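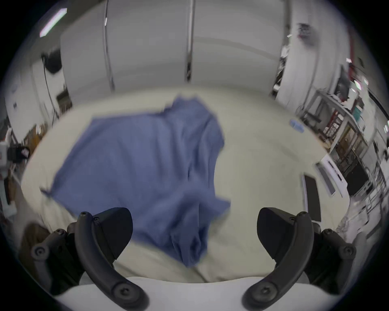 Jaws open, blue cloth beyond.

How to pack for a city break with cabin baggage only

Rositano is a town built on a slope, and its flats are let by people who describe 2 flights of stairs as "characterful". I learned this in August with a suitcase the size of a fridge. The method below is what I have used on every trip since, and it gets you through four nights with one small bag and most of your dignity.

What you need

One soft bag that fits under the seat. One clear pouch for liquids. Fewer clothes than you think, and then fewer again.

Step 1. Read the airline's rules, then read them again

Baggage allowances change more often than the sheets in some places I have stayed. Check the size on your own booking, and include the wheels and handles when you measure. Gate staff certainly will.

Step 2. Choose one colour family

Pick blue, or grey, or whatever you already own too much of. If every top goes with every bottom, three tops and two pairs of trousers will see you through. Leave the smart jacket at home. You are picturing a rooftop bar in Calado. You will be eating a toasted sandwich on a wall.

Step 3. Lay it all out and take some away

Put everything on the bed the night before, pick each thing up and ask when you last wore it. If you can't remember, it isn't going to have its big moment abroad.
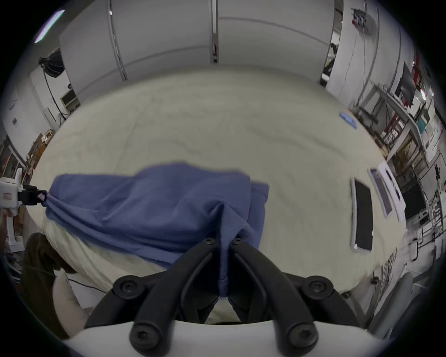

Blue cloth, held by a fold.

Step 4. Fold or roll, but pick one

People get heated about this. I roll T-shirts and underwear, fold anything with a collar, and wear the heaviest things on the plane. For a T-shirt:

1. Lay it face down and smooth it out with your hands.
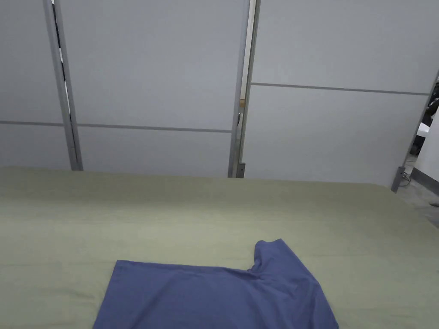

2. Fold both sides in to the middle, sleeves tucked back on themselves.

3. Roll from the neck to the hem, firmly, pushing the air out as you go.

4. Stand the rolls on end in the bag so you can see what you have.

Step 5. Fill the gaps

Socks go inside shoes, shoes go at the bottom, chargers go down the sides. Liquids go on top, where you can reach them without showing your pants to the whole security queue.

Step 6. Leave some room

You will buy something. On the Nerow market stalls it will be a tin of fish with a nice label, and it will be heavier than it looks. Keep a thin cloth bag folded flat at the bottom for the trip home – but check that your fare lets you carry it on.

Step 7. Do the stairs test

Pick the bag up and walk to the end of your street and back. If you swap hands more than once, something has to come out. The lane up to the old quarter in Warent has 30 steps before you even reach the first café, and they are not all the same height.

Updated Sep 24, 2022, after a reader asked about hairdryers. Ask your host whether there's one in the flat before you pack yours.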